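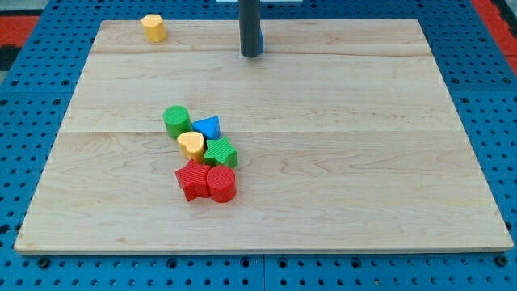 What is a restocking fee?

A restocking fee is money a store keeps out of your refund when you send back something that wasn't broken, usually to pay for checking it, repacking it and putting it back on the shelf.

Restocking fee

From the Momberg Shopper's Encyclopedia. Entry last revised 7/26/19.

A restocking fee (you'll also see it called a return handling charge, a reshelving fee or a "return processing deduction," which is my least favorite of the bunch) is taken off the price you paid before the rest goes back to your card. Most stores set it as a percentage of the item price. A few charge a flat amount per box. I write most of the returns entries for this encyclopedia, and this is the one I get the most mail about, mainly from people who read the words "free returns" at the top of a page and never scrolled to the bottom of it. I've done it too! It's an easy mistake and a pretty expensive one.

Contents
Where the fee comes from
How it is worked out
Things it gets confused with
When a store can charge one
Getting it reduced or dropped
A worked case
See also

Where the fee comes from

Before online shopping, restocking fees mostly lived in the trade. If a builder ordered a pallet of tile and brought half of it back, the supplier had to count it, look for chips and find room for it again, and the builder paid something toward that. Regular shoppers hardly ever ran into it, except on special orders and maybe a big appliance.

Then people started buying everything from home, and returning a lot more of it. You can't feel a fabric through a screen, and colors are hopeless, so back it goes. Somebody has to open that parcel. Stores have different ideas on who should pay that somebody, and the restocking fee is one answer. Folding the cost into everyone's prices is another, and plenty of bigger stores do that because they'd like you to order without worrying.

Vendula Oravec, who edited this entry before I took it over, always held that the fee had two parents: the real cost of handling, and the wish to make you think twice. I still agree with her. A store that sells open-box cameras at a lower price has a real loss on its hands when you send one back. A store that charges the same fee on a sealed pack of socks probably has the second thing in mind.

How it is worked out

The usual method is a percentage of the item price before tax, with the outgoing shipping left out of it. So if the fee is 25 percent and the thing cost you $100, you get $75 back, and you may still be out whatever you paid to have it sent to you in the first place, plus the postage home. Those last two are separate from the restocking fee, and they're the reason the final refund is often so much smaller than people expect.

Some stores use steps. Sealed box, no fee; opened box, a small fee; missing parts or scratches, a bigger one. I like this system when the steps are spelled out, since you know where you stand before you reach for the scissors. I like it a lot less when the page says "up to" and leaves it there, because then the person at the returns desk is deciding, and you won't be in the room.

Tax is the odd one. Rules on how sales tax is handled when part of the price is kept vary from place to place, so if the number looks off by a few dollars, check the tax line first. It's a boring place to look, but I've had three letters in a row solved by it.

Things it gets confused with

Return shipping. What it costs to move the parcel. A store can offer free return shipping and still charge a restocking fee, and this is exactly how a lot of people get caught, because "free returns" sounds like it covers the lot.

Cancellation fee. Charged when you call off an order before it leaves the building. If nothing was shipped there's nothing to restock, so if you see a restocking fee on an order that never left, write and ask what was put back. (Be polite. It works better, and it's also kind of fun.)

Damage deduction. Taken when an item comes back in worse shape than it went out. This one should come with a reason, and you can ask for photos.

Store credit only. Here you get the full amount, only you have to spend it with them. Some stores let you pick between credit with no fee and cash minus the fee, which is fair enough if you were going to shop there again anyway.

When a store can charge one

Okay, the part everybody writes in about, and the part where I have to be careful, because the law depends on where you live and I'm a returns nerd, I'm no lawyer. In general terms it goes like this.

In the United States there isn't one rule for the whole country covering ordinary change-of-mind returns. States have their own rules, many of them are about telling you the policy before you pay, and a store that hides its fee is on weaker ground than a store that prints it by the checkout button. In the European Union, most things you buy at a distance come with a cooling-off period, and a flat restocking fee for simply using that right generally isn't allowed, though the store may be able to knock something off if you handled the goods more than you needed to in order to check them.

Faulty goods are a different animal. If the thing arrived broken, or it's the wrong thing, a restocking fee has no business being on the bill, and most stores' own policies say so once you find the right paragraph. The trouble is that the return form asks for a reason from a drop-down list, and folks in a hurry click "no longer needed" because it's first. Please don't! That one click can turn a faulty-item return into a change-of-mind return, and changing it afterward takes a lot of emails. Pick the reason that's true, and add a note if there's a box for one.

Custom orders, opened software, underwear, earrings and food are often not returnable at all, fee or no fee. Mattresses are all over the place, so read that page twice.

Getting it reduced or dropped

Save the policy on the day you order. A screenshot is fine, so long as it shows the date and the web address. Policies get edited, and the one that ought to count is the one you saw when you paid.

Ask before you send anything. Once the parcel is with the store you have a lot less to bargain with. I usually write two or three lines: what I bought, that it's unopened (if it is), and would they waive the fee. You'd be surprised how often the answer is just "sure." An exchange helps too. Stores that won't budge on a refund will often skip the fee if you swap for another size or a different model.

If the fee wasn't shown anywhere before you paid, say so in writing and attach what you have. Should that go nowhere, you can dispute that part of the charge with your card company. Dispute only the part you disagree with, and keep copies of the emails. And look at your card's benefits while you're at it, as a few cards have some kind of return protection tucked away in the booklet.

Miroslava Kováčik added a tip on the talk page that I'm moving up here because it's good: keep all the inner packaging until you're sure, down to the twist ties. Missing bits are the easiest excuse for bumping you to a higher step.

A worked case

Malte Ruppert sent in his paperwork and said we could use it. In June he bought a standing mixer for $423 from Murkano, an online kitchen store, and decided it was too tall to go under his cabinets. The product page promised free returns within the month. The terms page had a 5 percent fee for opened boxes. His box was opened, of course, or he wouldn't have known how it looked on the counter.

Five percent of $423 is $21.15, so he was due $401.85. What landed on his card was $317.25, which is the price less 25 percent. He wrote in, and the reply said the higher rate applied to "used" items. He had never plugged it in. He sent the wording from his saved copy of the terms, where "used" was defined as showing food or wear, and asked them to point to either one. The difference of $84.60 came through two weeks later without a word of explanation.

I've had a few readers tell me he should have fought the $21.15 as well. Maybe. It was on the terms page and he had a copy of that page, so I think he'd have had a hard time, and he was happy to leave it.

For comparison, Taipe (small electronics) prints its fee right under the price, in the same size type, and Jivenness (bath and bedding) charges none on sealed items but keeps the original shipping. I've sent things back to both and the refund matched the page each time.

See also

Cooling-off period
Final sale
Open-box item
Return authorization number
Store credit

Talk page notes

Obinna Obi asks whether marketplace sellers can set their own fee. Usually the marketplace puts a limit on it, and the seller's page should show the rate. I'd like to give this its own section once I've read more of the seller rules.

Aatos Karppinen points out that the section on tax is thin. It is. If anyone has a receipt that shows how a partial refund was taxed, send it over with your address blacked out and I'll work it in.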